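I wasn't shopping for a table so much as for a surface I could make a mess on. My old desk had a glass top, and every time I set a can down on it I winced. So in September I ordered the Nidden square table from Stavuvby, the light wood-grain one with the rounded corners, and it has been in daily use ever since.

Setup was easy. The legs screw in, the hex key is in the bag, and the only annoying part was flipping the thing over by myself (get a friend!). It's rated for 80 pounds, and I've leaned on it plenty while scrubbing without feeling it give.

What I love most are the corners. I walk past this table constantly and my hips are finally bruise free. The size is great too — you can reach the far side without climbing on it, and two people can work at it if they like each other.

Cleaning is mostly a wipe with a soft cloth. Dried glue took some patience and a plastic scraper, but it came off and left no mark. I did try a Maihi spray cleaner on it, and that left streaks I had to buff out twice. Plain soapy water did better. 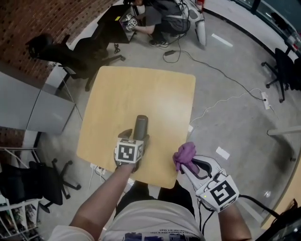
Words and photo by the Etisine home desk
Posted 10/14/25

My one real gripe is the shine. The top picks up a faint bright patch under overhead lights, and if you sit facing it for hours you may want a mat. I'd also have loved a hole for cords, because mine just run along the floor and I'm forever stepping over them.

Would I buy it again? Yep, and I'm already eyeing a second one for the sewing stuff.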